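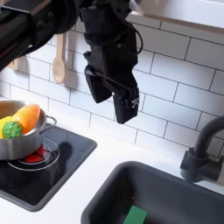
White subway tile with thin gray grout, behind the counter

Forums > Kitchens > Tile and Stone > Contractor wants $1,190 to regrout backsplash, worth it?

shalvorsen
18 February 2019

We bought a house in Radby last July and the kitchen backsplash is white subway tile with gray grout. The tile is fine. The grout has gone darker in the area behind the range and there is a crack running along the joint where the tile meets the counter. I got two quotes. One is $1,190 to grind out all the grout, regrout, and seal. The other is $1,942 and includes replacing any tile that chips while they are grinding. Neither one would give me a price for doing only the bad area. They both said the new grout would never match.

Is it normal to have to do the whole wall? And is there any point in trying to clean it first?

Signe

grout_line_greg
Clean it first. Dark grout behind a range is grease nine times out of ten. Warm water, a degreaser, let it sit ten minutes, nylon brush, rinse twice. Don't use vinegar, it eats cement grout. Do a foot of it and see what color you get before you pay anyone.

The crack at the counter is a separate problem. Is it grout or caulk in that joint?

shalvorsen
I think grout. It's hard and comes out in crumbs.

grout_line_greg
Then it was done wrong to begin with. Any change of plane gets caulk. The counter and the wall move at different rates and grout can't flex. Dig it out with a utility knife and an oscillating tool, vacuum, tape both sides, run a color matched siliconized caulk. That is a Saturday morning and one tube.

yunamoon
Agree with Greg on the joint. I had the same crack come back three times because the previous owner kept packing more grout into it.

On matching, your contractors are partly right. Even if you know the brand and color, old grout and new grout won't look the same for a while. If you can find out what was used it helps. Did the sellers leave any bags or leftover tile in the garage?

shalvorsen
There's half a box of tile from Chae and a bag that says Flurnus 334. I assume that's the color number.

yunamoon
It is. 334 is the mid gray. I used it in my laundry room. It dries a lot lighter than it looks in the bucket, so don't panic when you mix it. Throw out the old bag though, once it's been open it pulls in moisture and won't set right.

Tam_LH
I'm going to disagree with cleaning and spot fixing. I did exactly that in our last kitchen. Cleaned it, it looked great for two months, then it went dark again in the same place. Once the sealer is worn off (or if there never was any) grease goes straight in and you'll be scrubbing it forever. We ended up paying for the full regrout anyway, so the money I spent on cleaners and brushes was wasted.

grout_line_greg
Did you seal it after you cleaned it?

Tam_LH
No. The guy at the store said it wasn't needed on a wall.

grout_line_greg
Well, that's your two months. It isn't needed on most of a wall. Behind a cooktop it is.

okhee_s
I set tile for eleven years. A few things.

Grinding out sound grout to fix a stain is a bad trade. Thin joints are hard to clear without nicking the glaze, and white glaze shows every nick. That's why the second quote is so much higher, he knows he is going to chip some.

Test for sealer with a few drops of water on the grout. If it beads, there's sealer on it. If it soaks in and goes dark, there isn't.

If cleaning gets you most of the way, look at a grout colorant. It's an epoxy-type coating that you brush on the joint and wipe off the tile. It evens out old and new, and it seals at the same time. It's slow work and your neck will hurt. Don't put a penetrating sealer on before it, or it won't stick.

yunamoon
Colorant is good but the prep has to be perfect. Mine peeled next to the sink. For behind the range I'd go with plain sealer. I use Drastura, two coats, wipe the extra off the tile within five minutes or it leaves a haze.

okhee_s
If it peeled next to the sink, there was soap in the joint. But yes, prep is most of the job.

Tam_LH
I still think people underestimate how long all this takes. If she has the money and hates cleaning grout, paying once is a reasonable choice. I'd ask the first guy what happens if he chips a tile. With half a box of spares she's covered for the tile itself, so it's only labor.

heo.yn
Put the spares somewhere dry whatever you decide. We needed four and the line had been dropped. The closest white we found was noticeably bluer.

shalvorsen
Thanks everyone. I did the water test. It beads by the fridge and soaks right in behind the range. I cleaned a patch about the size of a sheet of paper with degreaser and it came up to nearly the same gray as the rest, a little blotchy in one corner.

So the plan is to clean that whole section, let it dry a few days, seal it, and replace the counter joint with caulk. I'll hold off on the contractors for now. Does the caulk go in before or after the sealer?

grout_line_greg
Caulk first and let it cure. Sealer in an open joint can keep caulk from bonding. Get the sanded kind if your grout is sanded, it blends better.

okhee_s
What he said. And run the range hood when you cook, even for eggs.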